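Selling off the extras before the move

The new apartment is smaller than this one, so since May I have been getting rid of things. I thought I would write down how it has gone, mostly for anyone else who has to do the same.

I started with the local resale board on Stura. I listed 38 items the first evening, which was too many. People send messages late at night asking if something is still available, then don't write back. After that I put up a few at a time and only answered messages between dinner and 9 p.m. It went much better.

Games and books were the slowest. Most people want a whole box of them for one low price. I held out for a while on the games and then stopped caring.
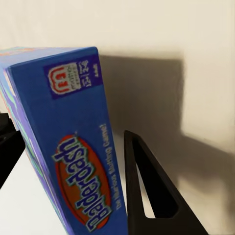 Balderdash, in the blue box.

Furniture was easier than I expected. The old Declercq bookcase went in a day to a couple with a pickup. They paid cash and carried it down themselves. The armchair took three weeks and I ended up taking $20 for it, after asking for 60. I should have priced it lower at the start and saved myself the emails.

The movers were the next problem. I got two quotes. Markia wanted $1212 and could only come early in the month. Drirkorport wanted an even 1000 but charges extra for stairs, and we have two flights at this end and one at the other. Once I added that up they came out nearly the same, so I went with Markia and paid the deposit.

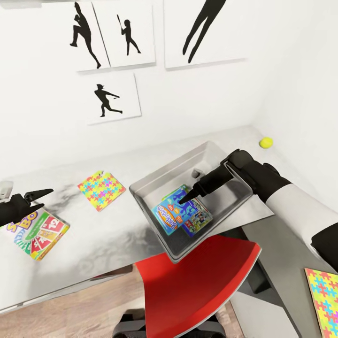
I also called the building to book the elevator at the new place, only to learn it is too small for a couch. The couch will have to go up the stairs. I measured the landing twice and it should make the turn with the feet off.

What I have left to do is the kitchen, the hall closet and the paperwork. The power company needs ten days' notice to switch the account. The internet people need less than that, but they put you on hold for a long time. I called at 8 in the morning and got through fairly quickly.
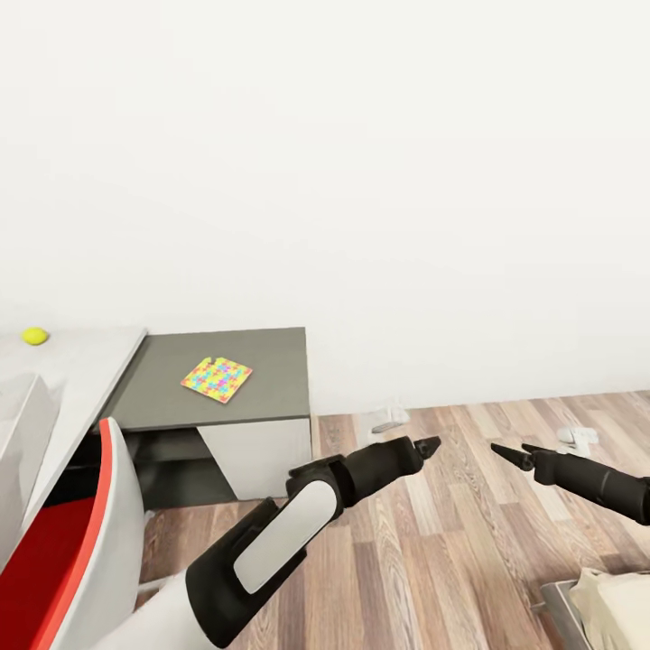 Gray desk, wood floor, one ball.

The desk is going with me. I'll post the last batch of listings tomorrow night, mostly pans and lamps.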